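Re: [Hilunach-swap] Bedding for the October box

Hello all! I finally got to the spare bed, and I love how mismatched it looks – orange fruit print, the cream blanket with the big pink flowers, the beige one with the border. The plush toy stays with us, sorry! Blankets are going in the Plaltmont box, 3 per bag.

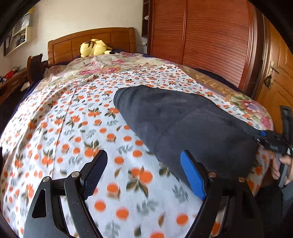 On the drop-off, the earlier message said:

> Please fold everything before it comes to Mallet Street. Sheets are very welcome, any print. We can take 2 bags per household.

Two bags is plenty for me. I'll fold tonight and bring mine over by noon – so happy this is going again!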